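Moving to Canada in December – will my New Zealand plugs be any use?

Hi all! I'm heading over to Halifax for a year and I'm so excited I've already started packing (my sister thinks I'm mad). My laptop, phone and hair straightener all have New Zealand plugs. Do I buy an adapter for each, or start fresh once I land? I have 50 dollars set aside for this and would love to spend the rest on mittens!

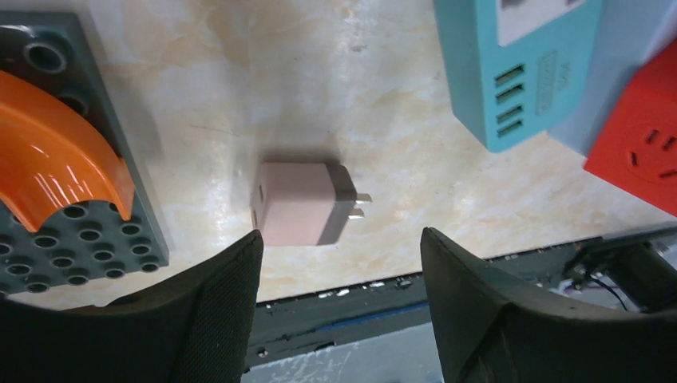
**Tantzin Palacios**

Oh, you'll love Halifax! The two flat pins on a plug over there go in straight, and yours are slanted, so you need something for every gadget you bring. Read the small print on each one first. If it says 100–240V you only need a plug adapter, and most laptop and phone chargers say that. Your straightener is the one to check – if it's marked 230V only, leave it with your sister and get a new one over there.

My favourite trick is to bring one multi-outlet board from home and put a single adapter on the end of it. Check that the board is okay for 110V (mine has a surge protector, so I had to look it up), and keep heaters and kettles off it.

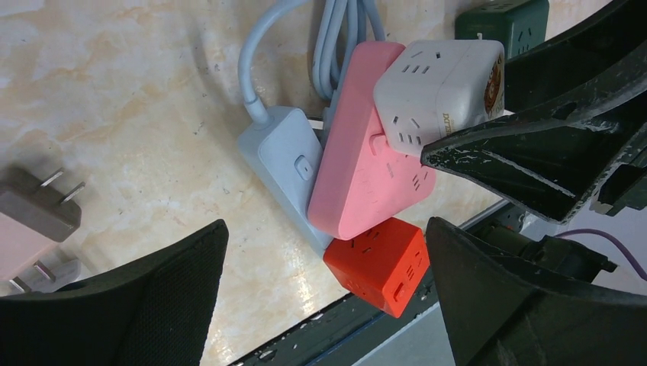

*Power strips and cube sockets, all different colours*

**Bodin**

just buy a phone charger when you get there, they're cheap. bring the laptop one

**Renari**

Agree with the board idea! I'd pack a second adapter too, I left my only one in a hostel on day two. Also get the mittens in Halifax, the ones there are so much warmer.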